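# What the second arm would really cost

Myfanwy Pritchard wants us to buy a second arm before July. I have the quote from Drimmont open in another tab and I keep going back to it hoping it will get better.
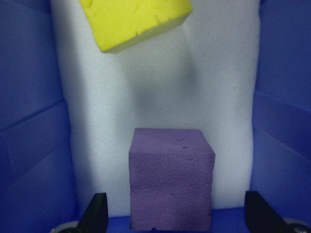

The headline price isn't even the bit that bothers me. It's everything under it. A mounting plate is extra. The cable set is extra. Then there's a "support package" at 1642 pounds a year, and when I asked Drimmont what that covers I got a brochure back. Osian Mathias reckons we could skip it. He said the same about the warranty on the last compressor, so I'm putting it in the sums anyway.

Privton came in lower, but with spare fingers at 50 pounds a pair and a lead time of seven weeks. Fingers wear. I've pencilled in 300 pounds a year for them and I suspect that's light.

Foam blocks, on the other hand, cost next to nothing. You can cut them yourself and you don't cry when one gets chewed up. If the whole budget looked like that I'd sign it tomorrow.

What I can't find in either quote is anybody's time. Syafiqah Lubis spent most of last autumn getting the first arm to behave, and her hours never showed up against it. Two arms means two lots of calibration, and she has her own work to do. Myfanwy says the second one will be quicker to set up. Maybe. I'd like to see that written down by someone who isn't selling us an arm.

So my answer for now is no - or not until Drimmont splits the support fee out line by line. Elin James is chasing them. I've also asked Privton whether they'd lend us one for a month, and had no reply yet.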